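Call for participants — hand-held gripper sessions, good practice trial
Posted by the Sernetti working group on safe demonstration
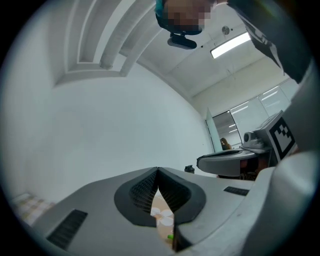 Two grippers and a head strap in use, indoor session.

We need people to help us test a set of rules. Not a product test, not a job interview. Starts September, runs until we have enough sessions, then it shuts.

What it's about

Lots of teams now teach robots by having people do everyday jobs with a gripper in the hand. Everyone does it a bit differently. One site lets people go two hours without a break, the next stops them at twenty minutes. Some wipe the kit down between users, some don't. Faces get blurred at one place and left in at another. Sernetti and Dwivedi are writing one plain set of house rules for this kind of work, called the Brerker Code for now (name may change), and draft 2 is ready to be tried by people who didn't write it. That's you, hopefully.

What you'd do

Come to the Plakach building, ground floor. Read the rules — four pages, big type. Get fitted with the kit. Then do ordinary tasks with the grippers: picking up, putting down, folding, sorting, opening and closing things. Mostly low tables, some floor work on mats. Sometimes on your own, sometimes in pairs. A session leader sits in and runs the sheet.

After each block you fill in a short form on whether the rules made sense and whether anyone stuck to them. Be blunt. If a rule is daft, write that it's daft. Last round we lost three rules that way and nobody misses them.

Each visit is a half day. We'd like you to come at least twice, with the second visit under the changed rules so you can compare.

Who can apply

Over 18.
Able to sit, kneel and get up again without trouble. Chair-only sessions can be arranged, please ask, we do want these tested too.
Can read the rules in English and write a few lines back.
OK with wearing a strap on your head.
No robot experience needed. Half the places are kept for people with none at all. The other half is for people who have done this work elsewhere, we want to know what your old site did better.

Not suitable if you have a current wrist, neck or shoulder injury. Glasses are fine. If you have a pacemaker or other implant, tell us before booking, not on the day.

The main rules you'll be working under (short version, full text is sent with your booking)

1. Say "stop" and everything stops. Anyone can say it, no reason asked for.
2. Hands and hair clear of the jaws. Long hair tied back before you pick up a gripper. Lanyards off, loose sleeves rolled up.
3. Cables are checked before each block and again after. Damaged one, kit goes on the red shelf.
4. Padding on the jaws is looked at every morning. Torn or lifting, swap it.
5. Don't cover the vents. Don't leave a gripper switched on inside a bag.
6. Ten minutes off after every thirty. The timer is not optional, even if you're in the middle of something.
7. Only people who have signed the form should be in view. Doors to the next room closed during recording where possible, and anyone caught on camera by accident gets told and can have it wiped.
8. Faces are blurred before files leave the building.
9. Straps and handles wiped between users.
10. Drops and bumps get written down. Small ones too. No blame attached, we just need the numbers.

Rule 6 is the one people argue over. Rule 7 is the one sites find hardest to keep, so expect a lot of questions on it in the form.

Pay and practical bits

300 per completed pair of visits, paid by bank transfer after the second one. If you have to drop out after the first, you get half. Travel inside the city is paid back, keep your tickets. Tea, coffee and a sandwich. Tell us about allergies when you book.

Wear soft shoes or be ready to take them off, mats get dirty otherwise. Short or close-fitting sleeves are best. Lockers for bags and phones — phones stay in them during the blocks.

Your data

You get a copy of what you sign. You can pull out at any time up to the point where the files are pooled, and we'll tell you when that is with 2 weeks' warning. Forms are kept apart from recordings. We're aiming for 1000 finished forms over the whole trial, across all sites, and the totals will be published with the final rules. No names in it.

How to apply

Fill in the form on the Plakach front page, under "Take part", or pick up a paper one at the desk. Put "gripper rules" in the subject line if you email instead, otherwise it ends up in the wrong inbox and sits there. Tell us: which half you're applying for (new or experienced), mornings or afternoons, left or right handed, anything we need to know about access.

Morning sessions start 9.15, afternoon ones 1.30. Please be on time, the fitting takes a while and we cant start a pair with one person.

We reply to everyone, usually inside a week. Places go in the order forms come in. If we're full you go on the reserve list and we'll ring if somthing opens up.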